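Polling Place Safety and Access Inspection: Kaewmanee Community Hall, Gillura Township
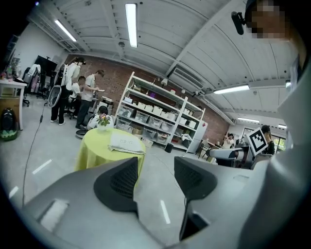
Inspected February 21, 2018, ahead of the township council election. Inspector: Yupin Khunthong. Reviewed by: Kanokwan Suksawat, deputy township clerk.

Polling place serves: Precinct 9
Registered voters assigned: 1348
Last inspected: December, before the special vote on the road levy

Ratings used on this form: OK, FIX BEFORE OPENING, WATCH, N/A. Comments are the inspector's unless marked KS.

SECTION A. OUTSIDE AND PARKING

A1. Street number visible from the road. OK

A2. Polling place signs on hand, both directions. FIX BEFORE OPENING
Comment: One sign for northbound traffic, none for southbound. In December several voters drove past and turned around in the feed store lot. Need a second sign and a stake that will hold in frozen ground.
KS: Second sign ordered from Eltireck. If it does not arrive we will borrow the spare from Brerkex Road.

A3. Accessible parking spaces marked, level and clear. WATCH
Comment: Two marked spaces by the side entrance. Paint is worn but can be read. Plow has been piling snow in the access aisle between them. Spoke with the hall about this and they said they would tell the plow driver. Check again the evening before.

A4. Path from parking to entrance at least 36 inches wide, no steps. OK
Comment: Side entrance only. The front has three steps and no ramp, so the arrow sign to the side door has to go up.

A5. Ramp surface and handrails. FIX BEFORE OPENING
Comment: Left handrail is loose at the bottom bracket. It moves when you put weight on it. Two bolts missing.
KS: Work order sent to public works. I want this one confirmed in person, not by email.

A6. Outside lighting, side entrance and lot. WATCH
Comment: Light over the side door works. Pole light at the far end of the lot takes several minutes to come on. Polls close after dark, so the switch should be turned on by late afternoon.

A7. Campaign distance line measured and marked. OK
Comment: Measured from the side door, which is the door voters will use. The December line was measured from the front steps and put one candidate's table closer than allowed. New mark is at the second fence post. Please do not go by the old chalk line on the front walk.

SECTION B. DOORS AND EXITS

B1. Main voter entrance opens fully and stays open if propped. OK
Comment: Rubber wedge is in the supply bin. Door takes a fair push to open when it is not propped. If it is too cold to leave open, a poll worker should be posted there.

B2. Door opening at least 32 inches clear. OK

B3. All exits unlocked from the inside. OK
Comment: Tried all of them.

B4. Exit signs lit. FIX BEFORE OPENING
Comment: Sign over the rear exit is dark. Pressed the test button and got nothing. Could be the battery or the whole unit.
KS: Hall is responsible for this under the use agreement. I called and they are aware.

B5. Exit paths not blocked. WATCH
Comment: Stacked chairs are kept in the rear hallway. There is room to get past, but a wheelchair would be tight. Ask for the chairs to go in the storage room for the day.

B6. Emergency exit map posted. OK
Comment: Posted by the kitchen door. It still shows the old coat room, which was taken out. Not a safety problem but it could confuse people.

SECTION C. VOTING AREA

C1. Floor level, dry and free of trip hazards. WATCH
Comment: Floor is sound. Bring both long mats for the entrance, and tape down the edges. The short mat curls at one corner and should be thrown out.

C2. Extension cords taped or covered. FIX BEFORE OPENING
Comment: Ballot scanner will need a cord across the walking path unless we move it to the north wall. I recommend the north wall. The outlet there was tested and works. If the clerk wants the scanner by the exit as before, we need a cord cover, and there was none in the bin.
KS: Go with the north wall. I will redraw the layout.

C3. Outlets tested with equipment plugged in. OK
Comment: Kitchen outlets share a breaker with the east wall. Last time the coffee urn and a space heater tripped it and the poll books went to battery. No heater on the east wall. The coffee urn stays in the kitchen and nothing else goes on that breaker.

C4. Voting booths stable, legs locked. WATCH
Comment: One booth has a leg that will not lock. Tagged it with red tape. There are enough without it.

C5. At least one booth at seated height, with turning space of 60 inches. OK
Comment: Place it at the end of the row so nobody has to back out.

C6. Booths face so that ballots cannot be seen by others. OK
Comment: Keep the backs to the windows. The blinds on the west side do not close all the way.

C7. Line space inside for bad weather. WATCH
Comment: The fire card allows 39 people in the front room at one time, counting poll workers. At the early evening rush we may have to hold voters in the hallway. Someone should be assigned to watch this from 5 p.m. until close.

C8. Chairs available for voters who cannot stand in line. OK
Comment: Set out a few near the check-in table, with another by the side door.

C9. Check-in table and poll book stations. OK
Comment: Leave room for two lines, split by last name. The sign for the split was hung too low in December and people could not see it over the heads in front of them.

SECTION D. FIRE AND FIRST AID

D1. Fire extinguishers present, charged, tag current. OK
Comment: One by the kitchen, one by the side door. Both gauges in the green.

D2. Smoke alarms working. OK

D3. First aid kit stocked. FIX BEFORE OPENING
Comment: Kit has bandages and not much else. Gloves are gone and the burn cream is out of date.
KS: Will send a new kit with the supply bin.

D4. Emergency phone numbers posted at the chief judge's table. OK
Comment: Updated the sheet. The old one still had the former clerk's number on it.

D5. Phone service inside the building. WATCH
Comment: Cell signal is weak in the back half of the room. The hall's office phone works and the office will be left unlocked. Chief judge should make one test call before opening.

D6. Heat. OK
Comment: Takes a good while to warm up. Hall has agreed to turn it on the night before.

SECTION E. BALLOT AND EQUIPMENT SECURITY

E1. Locked room for equipment delivered early. OK
Comment: Storage room has a deadbolt. Two keys – one stays with the clerk and one goes to the chief judge. The hall has signed that it holds no copy.

E2. Seal log present and blank forms in supply bin. OK
Comment: 20 seals in the bin, which covers the scanner, the ballot box and spares.

E3. Ballot box visible to poll workers at all times. OK
Comment: With the scanner on the north wall, both can be seen from check-in. No coats or bags piled in front of it.

E4. Backup plan if power fails. WATCH
Comment: Printed poll book will be on site. Flashlights are in the bin but two had dead batteries. The emergency ballot slot on the box opens and closes as it should.

E5. Observer area marked. OK
Comment: Use blue tape on the floor. Observers complained in December that they could not hear the names being read, so this is closer than last time but still behind the table line.

ITEMS TO CLEAR BEFORE OPENING

A2 second road sign – clerk's office
A5 ramp handrail – public works
B4 rear exit sign – hall
C2 scanner to north wall, new layout – clerk's office
D3 first aid kit – clerk's office

General comments: The building is fit for use once these five are done. The handrail and the exit sign are the two I would not open without. I can come back for a second look with one day's notice. The hall would also like to know what time the equipment truck is coming, as last time it blocked their morning delivery.

KS: Truck time will go out with the poll worker letter. Second look approved. Please bring the December form with you so that we can compare the ramp notes.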